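Ticket 4000-932
Opened: Mar 13, 2018
Product: Kasix keepsake tin, pink, wedding couple lid
Ordered from: Justulo online shop
Status: Closed

Problem reported

Lid on the wedding tin will not come off. We ordered 2 of these to hold cards and small papers from the reception. The first one opens and closes fine. The second has been stuck since it arrived. I can get a fingernail under the lip on one long side but the opposite side doesn't move at all. There was tape around it in shipping and I have taken all of that off.

I have tried:
Pulling straight up with both hands. No movement.
Rubber gloves for grip. A little movement at one corner, then it stopped.
Leaving it in a warm room overnight. No change.

I have not used a knife or screwdriver because I don't want to scratch the pink finish. The bride and groom picture is the reason we bought it. Nothing is inside yet, so there's no rush on that side, but I would like to have it working before July. Order number is on the account.

Photo of the lid attached, taken on the counter. 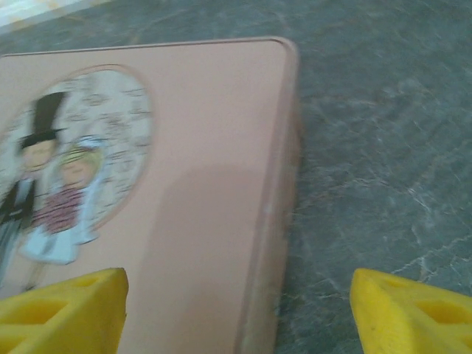
Justulo Support: Thanks for the details. Please don't pry at one spot, even with something soft. The lid on this model is a close fit, and if one side lifts before the other it wedges and gets tighter. Press the lid down flat on all four corners first so that it is seated evenly. Then hold the base between your knees and lift from the two short ends at the same time, a little on each side. If it still doesn't move, run a thin strip of baking parchment under the lip and slide it all the way along. Keep water and oil away from the oval panel. Let us know which step you got to.

Customer update

Pressed the corners down. One of them clicked, which I wasn't expecting – it had been sitting slightly high the whole time. Lifting from the short ends got it up a small amount and then it caught again. Went along the edge with parchment twice and it came off on the second try.

There is a blob of dried glue on the inside of the lid near one corner. It looks like that was what was catching. The first tin doesn't have it.

Justulo Support: Glue inside the lid has come up before with a batch of 500 packed at our Baidoo warehouse. It should roll off with a fingertip or a plain pencil eraser. If it leaves a rough patch or the lid sticks again, we will replace the tin and you can keep the old one.

Customer update

Eraser worked. Lid goes on and off now, still a bit tighter than the other one but fine to use. No replacement needed. OK to close.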